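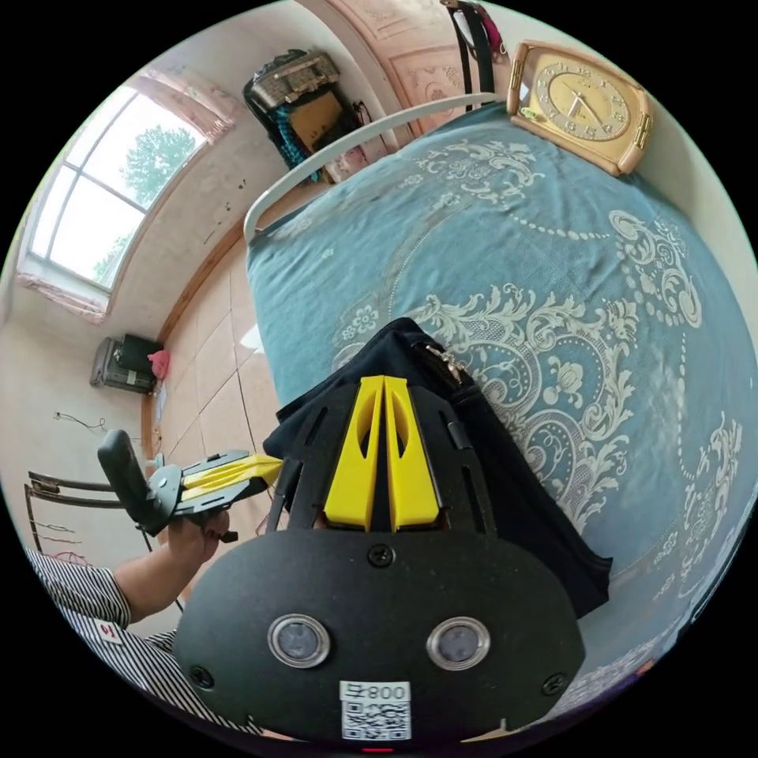
Thread on cataloging a church's hymnals and choir books, based on the work we did at Mincombe. The first decision is the label. Each physical copy needs its own number, separate from the number of the title, and the number should be padded with zeros so that it sorts correctly in any spreadsheet. A white label with 008 printed over a QR code, and one character after the digits (号, "number"), is a good layout. A person can read the top line from the aisle and a phone can read the bottom.

We padded to three digits. The congregational hymnal alone runs to just over 100 copies, so two would have failed in the first afternoon. If you hold more than 500 books in total, consider four digits now. Relabeling is slower than labeling.

Keep title data and copy data in two separate tables. Title table: title, editor, publisher, year, edition, binding, music or words only. Copy table: copy number, title ID, condition, location. If you put all of it in one table you will end up typing the publisher's name once per pew.

The edition field causes the most trouble. Many hymnals were issued in a full music edition and a words-only edition under the same title, the same year and sometimes the same cover design. Hymn numbers usually match between the two. Page numbers don't. Record the format as its own field with a fixed list of values. Ours are: full music, melody, words only, large print words, organ.

Reprints need a second look. Ours included a later printing with a supplement bound in at the back, 40 hymns, numbered on from the end of the main sequence. From the spine you can't tell which copies have it. Someone announces a hymn in the supplement and part of the congregation goes looking for a page it doesn't own. We added a yes/no field called "supplement" and moved those copies to one side of the nave.

Where the label goes: inside front cover, lower outside corner, square to the edge. The spine is no good on thin books. The outside cover gets rubbed every time the book goes in and out of the rack. Do not stick anything over a bookplate or a memorial inscription. Transcribe the inscription into the copy record, with the original spelling and line breaks.

On adhesive. We used Stekano paper labels for the ordinary pew copies. For anything old or fragile we used no adhesive at all, only a slip of acid-free paper carrying the number, tucked in at the title page, and a soft pencil number on the inside back cover. Ballpoint should not be in the room.

What the QR code holds: the copy number and nothing else. Ours first contained a web address. The site moved in June and every code printed up to then pointed at a dead page. A bare number can be looked up in whatever system comes next.

Now the hymn-level index. This is optional, and it is the part organists will thank you for. One row per hymn per title. Fields: hymn number, first line, author or translator, tune name, meter, composer or source, key, season or use.

First line and title are different fields. Some books head a hymn with a title and some use only the first line. Enter the first line exactly as the book prints it, including archaic forms. Revised hymnals often alter the opening words, so add a second field for a standard first line and match on that.

Meter is entered as syllables per line with periods between: 8.6.8.6. Older books give the same thing as C.M. for common meter. L.M. is 8.8.8.8 and S.M. is 6.6.8.6. Pick one notation and convert. Keep D for doubled meters as a suffix after a space. The word "Irregular" is a legitimate value and should not be left blank.

A meter match is not proof that a tune fits a text. The stress can fall in the wrong place with every syllable accounted for. Compare 8.7.8.7 texts that begin on a strong syllable with those that begin on a weak one. I added a one-character stress field, T or I, for trochaic or iambic. Oksana Bilyk, our organist, filled most of it in from memory.

Tune names go in capitals. The same melody may carry different names in different books, and one name may be shared by unrelated melodies. Do not merge on the name. Merge on the opening notes, written as scale degrees: 1 1 7 6 5 1 2 3 for OLD HUNDREDTH. Eight notes has been enough to separate everything we own except one pair, and those differ in rhythm.

Choir books need a place field as well. Many of ours have pencil marks from earlier choirs: breaths, cuts, a transposed alto line, names. Marked copies are recorded as marked and kept together. Līga Kuusk asked for nothing to be erased and I agree with her. A set with consistent breath marks saves a rehearsal.

Condition grades. We use A (sound), B (worn, usable), C (repair), D (withdraw). Anything with a detached board or loose section is C regardless of how the rest looks. Nowakowski took 13 of our C copies for rebinding and wanted them listed by copy number with height in millimeters, so there is now a height field for C copies only.

Withdrawn copies keep their number. Never reassign it. Change the location to "withdrawn" and note where the book went. One complete set of every retired hymnal stays in the vestry cupboard: one full music, one words only. Old service sheets cite hymn numbers with no first line, and without the book those citations can't be resolved.

Backups: export both tables and the hymn index as plain CSV, UTF-8, once after each session of work. Check that Polish and Turkish letters in the donor names survive the round trip. Ours did not the first time, and the entries for Genowefa Żak and Nurhan Dönmez had to be retyped from the bookplates.

Current state as of 2024-10-12: pew copies finished, choir library finished except for the psalters, hymn index complete for the main hymnal and partly done for the carol books. The psalters need a separate set of fields for pointing and chant, and I'll post those once Szymon Lis and I have settled how to record double chants.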